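Bench notebook, two-arm cell
Oct 8, 2023

Hasska fingers against Clutalitz fingers, same cell

Carrying on from the August notes. The Clutalitz fingers have been on both arms since then and the pads have started to glaze. The Hasska set arrived with the mounting holes in the right place this time, so I fitted them to the left arm only and kept Clutalitz on the right. Controller is the Wastik unit for both arms, same firmware as before.

Settings at start of day

Grip current limit: 200 on the Wastik scale, both sides. The manual gives no unit.
Close speed: default.
Opening offset: zeroed with fingers shut, then backed off by 6 counts on the left. The Hasska pads touch at the tips before they touch at the root, and without the back-off the controller reports a grip with nothing between them.
Arm speed: as in August, both arms.
Cycle counter on the left gripper read 3,306 before I changed the fingers. I did not reset it. Subtract when working out pad wear.

Fitting

Screws supplied with the Hasska set are too long. They bottom out before the head seats and the finger can then be rocked by hand. Used the old Clutalitz screws. Threadlock on the outer pair only, so they can come off again without heat.

Cable sheath on the left arm had crept down and was pulling at the wrist when the elbow went past its usual angle. Fed some slack back up from the base and moved the tie. The right side was fine and I left it alone.

Flat tests, no table items

Opened and closed on the steel gauge block. Both sides repeat well. The Hasska fingers show more spread in the closed position than the Clutalitz ones, mostly in the first few closes after a pause. I put that down to the softer pad, though it could be the joint settling. Needs the dial gauge to tell the two apart.

Holding the block and pulling by hand with the spring scale: Hasska slips later and slips gradually. Clutalitz holds, then lets go all at once. For what we do in this cell a gradual slip is easier to deal with, as the controller has time to see the current change.

Tests on the table

Used the usual litter kit: tray, scoop, boxed pieces. Task split as before, one arm picks small things and the other steadies or presses.

Small pieces: the Hasska tips are narrower and can get in next to the rim of the tray where the Clutalitz tips foul it. Approach has to be closer to vertical than the stored one. If it comes in at the old angle the outer finger touches the rim first and the arm takes up the error in the elbow.

Pressing on the box: done with the fingers shut, Clutalitz side. Contact is over a small patch and the result depends a lot on where along the top it lands. Towards an end, the box tends to turn on the marble. Nearer the middle it mostly stays. The marble top gives hardly any friction. I tried a strip of shelf liner under the box and it stopped the turning, but then the box is sitting higher than the taught height and the press force goes up with it. Took the liner out again.

Scoop: not tried with the Hasska fingers today. The Clutalitz fingers pick it up by the handle and it swings about the pads when lifted. Same behaviour as August. Wider pads would help more than a higher current.

Faults

Left gripper dropped off the bus once during the table tests. Came back on power cycle. The log shows a timeout and no over-current. Reseated the connector at the small board under the rail. No repeat afterwards, which proves little.

Overshoot on the right when lowering to the box. The stored height was taught with new pads and they are thinner now. Re-taught it by hand. Old value is kept in the cell file with a note against it.

Opinion so far

Hasska for the left arm, stay with Clutalitz on the right until the wear figures are in. The Chaimongkol cell runs the same Wastik controller with a different wrist plate, so the offset above should not be copied across to it without checking. Anyone changing fingers on that cell should zero first and look at the tip contact with a strip of paper.

I am not going to call the comparison finished before the left side has done 2,000 cycles on the new pads. The Clutalitz set looked good for a while as well.

Set-up for the two-handed part of the test: left gripper at the small white and blue piece near the upper end of the tray, right gripper down on the top of the cream box, scoop over by the left edge.

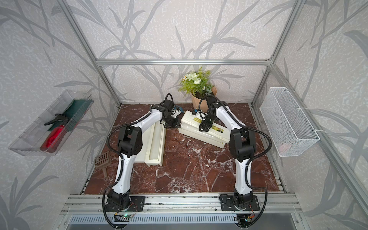

To do next

Dial gauge on the Hasska fingers, closed position, cold start and after a run.
Shorter screws. Measure the depth of the hole before ordering.
Re-teach the tray approach on the left arm and save it under a new name.
Scoop pick with Hasska, same current limit.
Wipe the pads on both sides before each run and write down when it was done.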